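Film club evening, notes for my bit (second after the tea, Bello is doing the lights)

Hello everybody, and thank you for coming out in this weather. I was asked for a short talk on why we get so worked up about sequels, and those of you who know me will have guessed that short was never very likely. I'll do my best!

Start with Mullska. Hands up who saw it when it first came out? (Wait. Let people look round at each other.) For anyone who didn't, it's a love story set over one winter on a ferry, and it ends with the two of them on opposite sides of a car park, and you don't know whether she's going to wave. I cried all the way to the bus stop, and I'll admit I went back and saw it 3 times before it left the cinema.

Now we've got a trailer for the follow-up, Trernano, and it's coming in February, and I've watched it far more often than a grown woman should.
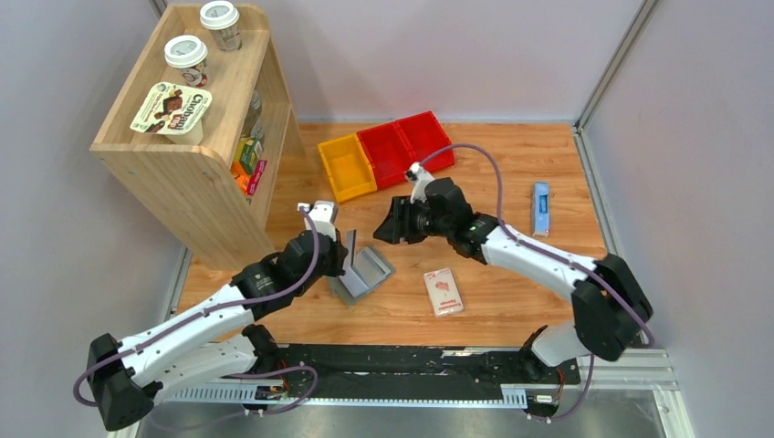
Yoghurt packet on the shelf, storage bins on the tabletop

What a trailer for a sequel has to do, I think, is a rather odd job. It has to tell you that the people you loved are still the same people, and at the same time it has to promise you they're in dreadful trouble. The Trernano one does it in 2 minutes. You get the ferry horn, you get his awful green coat (small cheer for the coat, if the room feels friendly), and then somebody you've never seen before opens the door of her flat. Pause here. Don't rush on as I did at the run-through.

Then the books. The films come from the Okberg novels, and if you've read them you know what's behind that door, so please, please keep it to yourselves over the biscuits. I read the second one on holiday and I did think it sagged in the middle, all those letters, over 100 pages of them. I'd be quite happy if the film lost the lot and gave us more of the sister.

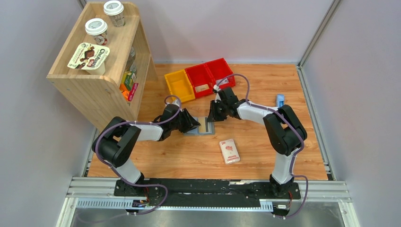

Chinyere Ajayi wrote to me after the last meeting to say the letters are the best thing in the whole series, and that if they've been cut she'll be asking for her ticket money back. So there we are, and I've promised to read her side out fairly. Let her answer from the floor if she wants to.

Last thing is the casting, as they've kept both leads, thank goodness. Play the trailer once more, sound up, and then questions. Hauwa has the microphone.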